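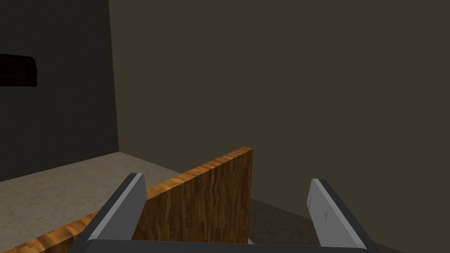 Old shelf, worth saving?

plostwood_pete
Left a pine shelf in the shed in February. It now has the profile of a crisp. Can I flatten it?

Derkach_I
Damp the hollow side, clamp it, wait 10 days.
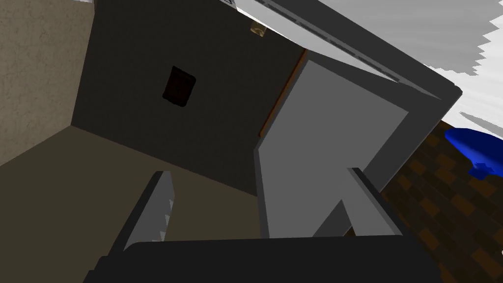
kheri_w
Or buy another. Pine is cheap and your evenings aren't.

Derkach_I
Mine came good in 5. Still flat.

kheri_w
Give it a winter.
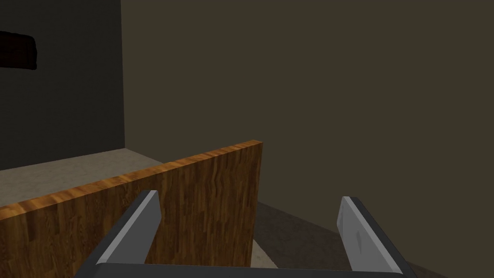
plostwood_pete
Clamped it. My wife has asked whether the kitchen table is coming back.

Salazar_T
Turn it over and call it a bowl.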